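Tidying the Cubby Shelf: Frequently Asked Questions
Last updated 19 February 2020

These are the questions that reach the Tralik front desk most often about the long shelf in the upstairs study room, along with the answers we now give without looking up. If yours is missing, write it on a card and hand it to Ineke Leemans. Please don't leave the card in a cubby.

Who is allowed to use the shelf?

Anyone with a desk upstairs. You don't need to book a compartment and you can't own one. Several people believe they own one. We have spoken to them.

What is it for?

Small things you use at your desk and would like to find again: pouches, pencil cases, chargers, a pack of tissues, the calculator you share with the person next to you. If you can hold it in one hand and you've used it this month, it probably belongs. If you need both arms to lift it, try the cupboard on the landing, which has been waiting for a purpose since November.

Can I put things on the top board?

You can, and they will leave. The top is slanted. It has always been slanted. Every few weeks someone sets down a mug up there with great confidence and we all learn about gravity together. Use the compartments.

Do the red-orange backs mean anything?

No. We've heard that they mark urgent items, private items and (from Wouter Verschueren, who wrote us 2 pages on it) items in transit. They're colored panels. Put whatever you like in front of them. If anything, a dark pouch is easier to spot against one than in the compartments without, so that might settle it for you.

When does the tidying happen?

Wednesdays after lunch. Whoever is on the list empties a compartment, wipes it, and puts back what deserves to go back. Start at one end and work along to the other. People who start in the middle always end up doing the same cubby twice and skipping its neighbor.

What goes back first?

Soft things, toward the rear. Pouches and little bags slump if you stand them at the front edge, and then they're on the floor and somebody's stepped on their own earphones. Lay them flat or lean them into a corner. Hard, square things can stand in front, as long as you can still see past them. 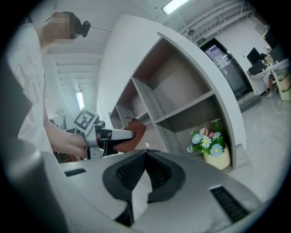
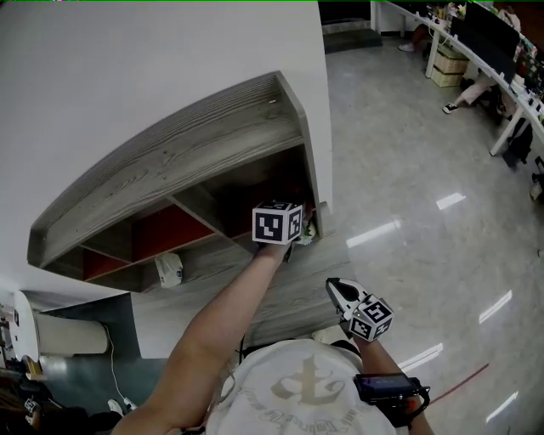 Do I have to open a pouch to find out whose it is?

Please don't. Look for a name on the outside. If there isn't one, put it back in the compartment it came from and leave the mystery intact. Veerle Jansen once opened an unmarked pouch in the spirit of public service and found half a sandwich of great age. She has asked to be taken off the list, and we've agreed.

How long can something stay before it gets moved?

20 days without anyone touching it. After that it goes in the De Haan box under the front desk, where it stays for 7 more, and then we donate it or throw it out according to how we feel about it. Food skips the whole procedure.

How would you know nobody has touched it?

Dust. It's very honest.

What should I clean it with?

A barely damp cloth, then a dry one. Follow the direction of the grain, mostly so that it looks as if you cared. Don't use the Pukex spray from the kitchen. It leaves the gray boards sticky, and whatever you set down afterward will need to be talked into coming up again. For crumbs in the corners, a dry paintbrush does the job. There is one on the hook by the door, unless you're the person who borrowed it.

Can we label the compartments?

We tried. Roel Van Beek printed a very handsome set, one for each kind of object, and for a week it was the best-organized shelf in the building. Then there was a disagreement over whether scissors are stationery or tools. The labels came down. You're welcome to label your own things as heavily as you want.

I put something on the shelf and now it's gone.

Check the compartment on either side. Then check the one you're sure you didn't use. Then run your hand along the very back, where small items go to be alone. If it's still missing, look in the De Haan box, and after that ask at the desk, where we'll suggest you check the compartment on either side.

Is there a limit on how much I can keep there?

One compartment's worth, and ideally less. If you have to push, you've gone over. We don't weigh anything, though Anouk Hermans has offered to.

Could we have a bigger shelf?

It's built into the wall, so a bigger one means a bigger wall. We did ask Prurnau for a price on a second unit and were quoted a sum that made the present one look extremely roomy. There's 100 euros in the room budget for storage this year. Suggestions that cost less than that are welcome, and a basket has already been suggested.

Can I swap my tidying turn?

Yes. Find someone willing, cross out your name and write in theirs, and make sure they know you've done it. That last part has been a problem.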